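March, bench notes, bottled water comparison

Maysoun wants us to switch the bench supply to bottled because the tap line "tastes of pipe." Fine, but I'd like to see a difference before we pay for it. Goltarell sent a quote for 38 cases. That's a lot of plastic for a hunch.

Read the conductivity on three bottles from the same case, same meter, rinsed between. Got 137, 137 and then something over 150 on the last one. Vesela says the probe wasn't rinsed long enough. Maybe. I rinsed it the way the sheet says, so either the sheet is wrong or the water varies, and I don't like either answer.
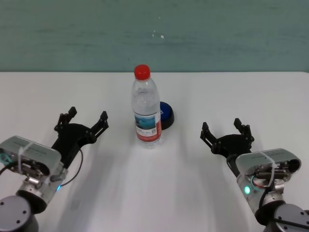 Red-cap bottle on the white table, label on.

The label has a nice landscape or seascape on it, and I'm supposed to be reassured by that. I would trade it for a batch number I can read without glasses. Didn't try the square code.

Room was at 18 when I started, didn't check again after lunch. Should have. The Conby meter claims to correct for temperature and I have never seen anyone test that claim, me included.

Blind tasting at 3: Vesela picked the tap water as the bottled one, twice. Maysoun says the cups were dirty. New cups next time, and somebody other than me pours.

To do: repeat the last bottle with a long rinse. Run tap water the same way, same hour. Ask Goltarell whether one case can be returned if it's opened. No order until then.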